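Gripper comparison, Usville bench: progress report to the Skoseo small grants program

17th August

Hi Puspita,

You asked for something you could read over a cup of coffee, so I've kept the spreadsheets out of this one and I'll just tell you where we are. Short version: the comparison is running, we're a bit behind on the second half, and I have one money question for you at the end (a small one, I promise!).

What we said we'd do

Back in April we told you we'd put two kinds of gripper fingers through the same set of block tasks and find out which kind a small lab ought to buy or build. The first kind is the stiff flat-tipped finger, which we've been calling the Varnitz finger after the drawings we started from. The second is the Yeh finger, same mount, same motor, but with a softer pad and a slightly rounder tip. Everything else was supposed to stay put: same arms, same table, same controller, same wooden blocks.

The plan was 1000 attempts in all, split evenly between the two fingers, over four tasks. Pick up a block and put it down. Push two blocks together. Put a small block on a bigger one. Take a small block off a bigger one without disturbing the one underneath.

Where we are now

The Varnitz half is done, all of it, and I'm really pleased with how clean the logs are. The Yeh half is at 200 attempts, so there's a good stretch still to go. Most of the delay came from the pads. Our first batch had a glue problem and started creeping along the finger after a day of use, and I didn't want to hand you numbers from a finger that was changing shape while we measured it. We threw those runs away and started that half over. It hurt, but I'd do it again.

Stacking is the task I've been spending most of my time on lately. It looks like the easy one when you write it down in a proposal, and it has given us more grief than the other three put together. 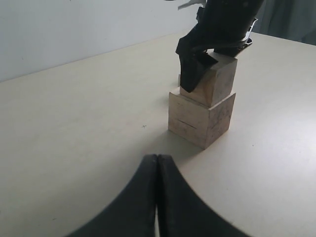

The trouble is nearly always in the letting go. Both fingers can carry a small block across the table all day long. Then they get it to the right spot, the jaw opens, and one side lets go a hair sooner than the other and the block swings a little as it comes free. With the stiff finger the swing is small and pretty repeatable, so you can correct for it. With the soft pad it's bigger some days than others, and I suspect the pad is gripping the grain of the wood. We tried opening the jaw more slowly, which helped the stiff finger and did next to nothing for the soft one. We also tried lifting the arm a touch before opening, and that was a bad idea — I'll spare you the details.

Where the soft finger wins, and wins handily, is picking up a block that isn't lined up with the jaw. It just sort of settles around the corner and hangs on. The stiff finger wants its block nice and square, and if you don't give it that, it tends to shove the thing along the table instead of grabbing it. So my early answer to "which one should people buy" is that it depends on whether your blocks (or boxes, or whatever you have) arrive tidy. I know that's a slightly annoying answer. I'm hoping the rest of the Yeh runs will let me put some firmer edges on it.

The camera side

We budgeted for a comparison of camera positions too, and that part is further along than I expected. We've been looking at the same tasks from close in, near the gripper, and from a fixed spot with a wider look at the table. Up close you get a lovely sense of where the fingertips are and a poor sense of everything past them. From further off it's the other way around.

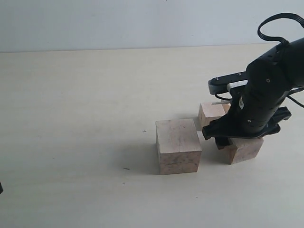

Crowded layouts are what I'd like to spend the next month on. A block sitting out on its own tells you very little about a gripper, and I think we leaned on that kind of setup too heavily in the original plan. Put three of them close together, with the big one standing in front of a smaller one and the jaw down on the block to the right, and suddenly everything matters: how thick the finger is, how far the tip sticks out, what a camera can still make out behind the front block. The lower finger ends up with its tip almost against the side of the big cube, and there's precious little room left to be sloppy in. I'd like to swap 6 of the simple layouts for crowded ones like that. It wouldn't change the total number of attempts.

Controller

Not much to say, which is good news. We had 11 dropouts on the old firmware, where the arm just stopped partway and sat there. I updated both arms the same evening and haven't seen one since. The affected runs were all repeated. I did keep the old logs in case anybody at Skoseo wants to look at them.

The money question

The pads cost more than I figured, mostly thanks to that glue business. We still have a cushion in the travel line, and I'd like to move part of it over to materials so I can order one more set of pads and a spare pair of stiff fingers (the ones we've got are starting to round off at the tips, and I'd rather change them before the crowded layouts than in the middle). If you can okay that by email I'll get the order in right away.

Next on my list is finishing the Yeh stacking runs, then the crowded layouts if you're happy with the swap. And do come by the bench if you're ever out our way. It's a lot more fun to watch than to read about!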